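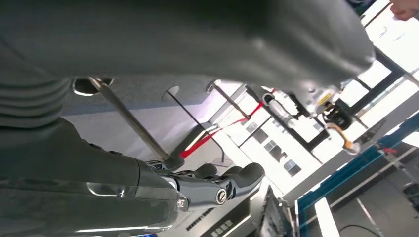 According to Kamran Kazmi, a robot that has only been shown tidy examples learns only tidy habits, and the untidy ones have to be collected on purpose. The remark is often repeated in descriptions of the Skuluvero collection, a body of recorded robot movements gathered for the training of learning systems that control arms and jointed hands.

Skuluvero

Skuluvero is a demonstration collection. It consists of recordings in which a robot carries out a piece of work under human guidance, together with the position of each joint and a short written statement of the task. The collection is kept by Nuchit, a research workshop, and is used mainly in imitation learning, where a system is trained to produce the movements it has been shown.

Background

Early work at Nuchit relied on movements written by hand. Each new object needed a new set of instructions, and small changes in the position of a part were enough to make a movement fail. In November the workshop began to record guided movements in place of written ones. The first recordings were made with a simple two-jaw gripper. Jointed hands were added later, after it was found that many ordinary tasks - turning a knob, lifting a flat cover, drawing a strap through a buckle - were poorly served by two flat jaws.

Method of collection

The operator guides the robot through the task from beginning to end. Small cameras mounted at the wrist or gripper record the work from close to the fingers, and a further camera may be placed at a distance. The wrist view moves with the arm and is therefore often steeply tilted. It may also take in windows, neighbouring equipment and parts of the robot's own forearm and fingers. Such recordings are kept in full, as a system in use will receive views of the same kind.

A session is divided into attempts, known at Nuchit as passes. A task is normally recorded in 16 passes by one operator before another operator takes over. Between passes the objects are moved by hand, and the robot is started from a different posture. Operators are asked to work at an even pace and to avoid long pauses, which a learning system may otherwise copy. A pause made for safety is always permitted and is marked in the record.

Lighting is not held constant. Recording takes place both by daylight and under lamps, and the blinds are not adjusted during a session.

Description of tasks

Every pass carries a statement in plain words, such as "place the cap on the rod" or "move the strap to the left". The statements are written by the operator directly after the pass and read by a second person. The wording was at first left entirely free. Damian Pietrzak later drew up a short guide, called Kasar, which recommends one verb for each kind of movement and asks that objects be named as a visitor would name them. Older statements were not rewritten, and both styles are found in the collection.

Failed passes

Failed passes are kept and are divided into three groups: those in which the object was missed, those in which it was dropped, and those in which the work was stopped by the operator. Passes in which the robot recovers from a mistake are held separately under the name Ositz. These are considered costly to obtain, as an operator seldom makes a convincing mistake when asked to do so. A session usually gives about six of them.

Storage and release

Recordings are checked for missing joint readings and for drift between the cameras and the joint record. A pass with drift is corrected where possible and otherwise withdrawn. The present edition is dated 5/1/22 and replaces two earlier ones, which remain available on request to those who have already published results from them.

Criticism

The collection has been criticised for the small number of operators who took part, whose personal habits can be recognised in the movements. It has also been noted that left-handed guidance is hardly represented. Nuchit has accepted both points, and the guidance given to new operators now asks them to record each task with either hand where the equipment allows.

See also

Imitation learning
Remote operation
Robot hand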